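3.2 Grasping wrapped objects

Most of our trouble came from plastic wrap. Hui-mei Kwok and I built Ergate on a shared bench in the Bustdale workshop, and for the first 2 months we only gave it bare things to pick up - blocks, mugs, whatever was lying there. Then we started wrapping them, and our nice tidy grasp detector fell apart! Shiny creases looked like edges to it, so it kept finding objects that were far too short. We ended up collecting 200 extra grasps by hand (not my favorite week) and training again with those mixed in. Figure 3 comes from the wrist camera and has the kind of crease I mean, a bright line running nearly the whole way across the yellow object a little above the fingers. The old detector loved to call a line like that the end of the thing.
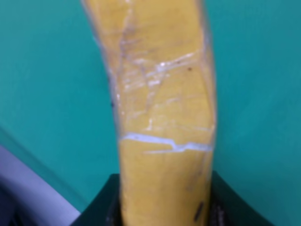

Figure 3. Wrist view of a curved yellow object in clear wrap, held at its lower end.

3.3 Finger pads

We tried 2 pad shapes, both cut at home, and kept the ridged one.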